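Urnamska Kitchen Stuff
@urnamska
Friday, June 5, 2020

ok so the great cup clearout. doing this as a thread bc I have thoughts and maybe 15 minutes

background: too many cups. every shelf, plus the windowsill, plus a box from the move in November I never opened. 33 in total, counted them last night. two people live here

rule I made up: everything comes out, goes on the table, gets looked at. if it's scuffed AND I don't reach for it, gone

starting with the easy one. yellow plastic. had it forever, came in a set from Callow back when they still had the store by the bus station

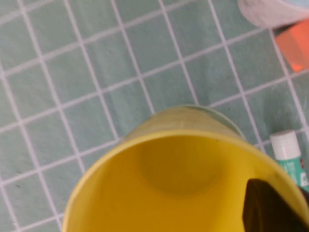 Barkura: keep the plastic ones!! you will want them the first time you eat outside. I tossed mine and ended up buying the same thing again

ugh. fair. we do eat outside like twice a summer

scuffs don't bother me tbh. smells do. plastic holds on to orange juice like crazy. baking soda + warm water overnight and then sun if you have any

so yellow goes in the maybe pile. the maybe pile is already a problem

next thing, stacking. I have been stacking wrong for years I think. was just shoving whatever into whatever and then they jam and you're standing there at 7am running the hot tap over two cups

what works: same shape with same shape, plastic with plastic, and never put them away damp. damp is what makes them stick

tried yellow inside light blue, fine so far. also the little yellow blocks are out here too, they live in the same cabinet, dont ask 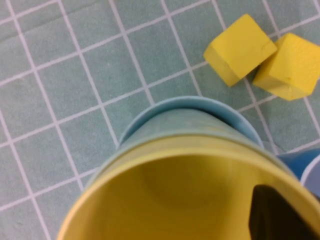

gilani_home: Put a strip of paper towel between them before you stack, they come apart every time. My mother did it with glasses too.

oh thats smart. doing that. have a roll right here

ok what I'm NOT stacking is anything I like the look of. those get a hook or the front row. you use what you can see, the back row is basically storage for guilt

hooks: the cheap screw-in kind, pack of 200, way too many, if anybody local wants some please come get them

also measured the shelf finally. 200 mm clear height. so two deep stacked is ok, three and you're scraping the shelf above evry time

keepers so far: the blue one, white inside. the marbled one, obviously, best cup in the house, will fight anyone. light blue bc it stacks

still deciding on the rest, going to push them all to one side and wipe the table down in sections. the green grid cloth hides crumbs so well its kind of scary 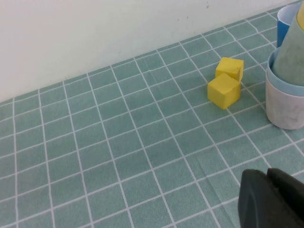
Blue one and the marbled one, right side of the table. Blocks still out.

anyway the donate box is by the door and if it's still there Sunday somebody yell at me

more later, need to eat. yes out of a bowl

edit: lids. I forgot about the lids. new thread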